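Plemby Robot Club

Plemby is a student robotics club based in Stadancombe, best known for the Bowl Round, a table-top contest in which a robot arm has to find, grip and move a single bowl with no help from its team. It was started by Chrysoula Stergiou, a design and technology teacher, and has grown to 28 members.

The bowl task

Teams work with a small camera at the wrist of the arm. It gives a wonderfully close view of the job, and a difficult one – at short range a plain surface offers the software very little to hold on to.

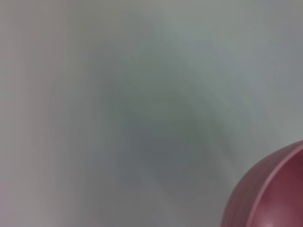 Wrist camera view with part of a pink bowl at lower right.

Finding the rim is the heart of the task. Most teams look for colour first and then fit a curve to whatever edge they can get, even when only a small piece of the bowl is in sight. Shadows are a well-known trap, and early programs would happily chase a grey patch across the table.
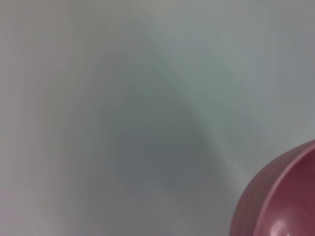

Each team is allowed 300 practice attempts before the contest, all of them logged. The logs are shared between teams, a habit that has done a great deal for the standard of the programs. A run scores up to 50 points, with the largest share given for a clean approach to the rim.
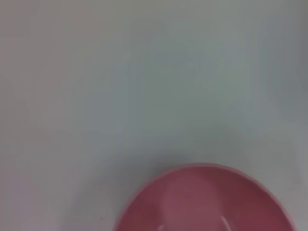 The bowl from above, its far rim in view.

The Clondier method

The club's proudest piece of work is Clondier, a program written by Eldana Degefa in her second year as a member. It compares each picture with the one before and slows the arm when the two differ too much. The idea is simple and works beautifully, and newer members still learn it in their first weeks. It also throws away pictures too blurred to show an edge.
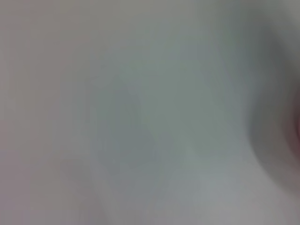 Text: Eldana Degefa, Plemby Robot Club

Later versions of Clondier keep a short memory of where the rim was last found, so the arm can carry on through a few poor pictures. The Mühlbauer Cup, the club's own yearly contest, is held in February and is open to schools outside Stadancombe.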